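Open Day at the Nillness Laboratory: A Conversation With the Head of Demonstrations

August 10, 2021

The Nillness laboratory opened its doors to the public this summer, and 600 visitors registered for the two-day program. The head of demonstrations spoke with the Pondura bulletin shortly afterward.

"We wanted people to stand close to the work," the head of demonstrations said. "Many had only seen robots in films. They expected speed, and they found patience."

The program centered on table setting, a task the laboratory has studied under its Bridura project. Visitors asked most often about the dishes. "A plate is harder than it looks - it is wide, and its edge is low," the head of demonstrations explained. "Children understood this at once."

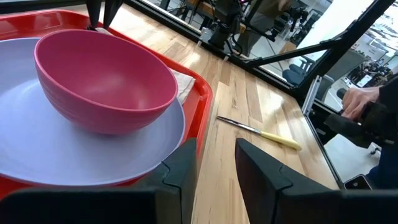

The table-setting station, with a bowl and plate on a red tray and a knife beside it.

Asked whether the public would be invited again, the head of demonstrations confirmed that a smaller session is planned for September at the Iyamu building. "We received good questions, and several of them are now on our own list," the head of demonstrations said. Registration will open on the laboratory's website.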